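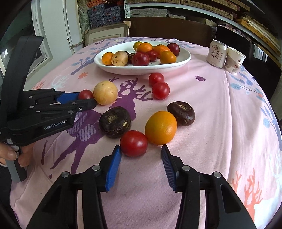

Trail Skills for Coaches, Session 4: Braking, Body Position and Getting Kids Down a Hill

Notes by Ngọc Phan. Read these before Tuesday. Bring a bike that works and a helmet that fits, in that order of how often people forget.

Where we left off

Last session was climbing, and most of you discovered that explaining gears to a nine-year-old takes longer than the climb. Keep practicing the short version: "shift before it gets hard." If a rider shifts halfway up, under full load, you'll hear it from across the parking lot.

Two questions came in afterward. Yes, riders may walk any section, at any time, without giving a speech about it. And no, I will not be ruling on flat pedals versus clips. For this course, flats. You can argue about it on your own time, as cyclists have since the invention of the foot.

Ready position

Everything tonight starts from standing on level pedals. Knees and elbows bent, heels slightly dropped, hips over the bottom bracket, eyes up the trail. Fingers: one on each brake lever, the rest on the grip.

Common faults, in the order I see them:
- Straight arms. The rider looks like someone pushing a stalled car.
- Hips hung way off the back. Somebody's uncle taught them this. It unweights the front wheel, which then goes where it likes.
- Staring at the front tire. The front tire is already handled. Look where you want to be in a couple of seconds.
- One pedal down. Fine in a flat corner, bad next to a rock.

Have riders coast across the grass in ready position and call out what color glove you're holding up. You can't see a glove if you're looking at your tire.

Braking

Most kids arrive using the rear brake only, having been told that the front one will launch them into space. It can, if you grab it with straight arms. Squeezed gradually by a rider who is braced and low, it does most of the stopping.

Teach it in this order:
1. Walk beside the bike and squeeze the front brake. Feel the fork dip and the rear get light.
2. Roll slowly on flat ground and stop with the rear only. Note where you stopped.
3. Same speed, front only, gently. Note that too.
4. Both together, hips dropping back and heels down as the bike slows.

Set cones at the start of the braking zone and let riders compare stopping points with their own last try. Do not let them compare with each other. I did this once in January on frozen gravel and the paperwork was considerable.

A skid is not a stop. Riders under twelve regard it as the whole point of owning a bicycle, so give them a few minutes of it on dirt you don't care about, then move on. A locked wheel steers badly and chews up the trail, and the people who dug that trail will know it was your group.

Lever reach

Check this before anything else on a small bike. On a lot of rental bikes the levers are set up for the hands of a concert pianist. There's usually a small screw on the lever body; bring it in until the rider can hook a fingertip over the lever without letting go of the grip. After any change, squeeze hard and make sure the lever doesn't touch the bar.

The hill

We'll use the short grass bank behind the Kiswood lot, then the top section of Alier if the ground is firm. Alier has one rooty step near the start. Walk it first with the group, then ride it yourself, slowly, so they can see it isn't interesting.

Spacing: the next rider goes when the last one is clear at the bottom and has raised a hand. One coach at the top, one at the bottom. The coach at the top does not shout advice at a moving child. There is nothing you can say in that time that will help, and they will look back to hear it.

If a rider freezes partway down, go to them, hold the bike by the bars from the front with your foot against the tire, and let them step off on the uphill side. Start the next attempt from lower down.

Session plan

Bike check, ready position, braking drill, water, hill, one game. If you're running behind, cut the hill short and keep the game. They will not remember your cone layout.

Homework

Ride something easy with one finger on each brake the whole way. Then write two cues you'd use for braking, five words or fewer each. "Modulate your deceleration" was submitted last season and has been retired.

Next time: cornering, and why everyone leans the wrong thing.

Skilla Coach Training | Questions: ask at the Kiswood desk | Copyright Skilla, all rights reserved | Back to top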